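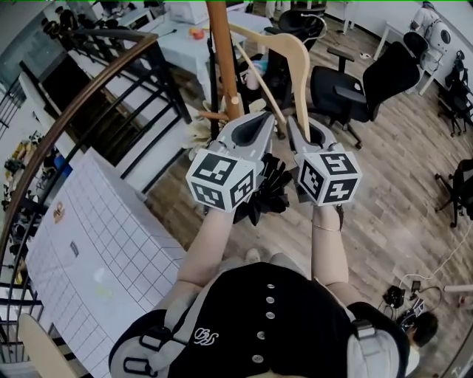

Eltico Household Textile Labels: Read Me

Summary
The Eltico collection contains transcribed care labels from clothing and household linen sold second-hand in regional Victoria. It is maintained by the Flarnero Textile Archive and is intended for the study of fibre content, laundering advice and country-of-origin wording.

Contents
The current release holds 278 records in 2 tables. The first table gives the label text as printed, including spelling errors. The second gives fibre percentages and care symbols in coded form. Colour names follow the wording of the label and have not been standardised.

Collection
Labels were transcribed at the Trukora sorting centre between March and October. Each record was checked by a second transcriber. Almost 200 labels carry a full fibre statement; the remainder are faded, trimmed or incomplete, and missing fields are left blank.

Known limitations
Children's wear is under-represented. Woollen blankets and doonas were catalogued only from July. In 4 records the fibre percentages do not total one hundred; these have been retained as printed.

Licence and citation
Use for research and teaching is permitted with acknowledgement. Please cite as: Papadopoulos, Eltico Household Textile Labels, Flarnero Textile Archive. Corrections should be lodged with the archive, quoting the record number and the table concerned.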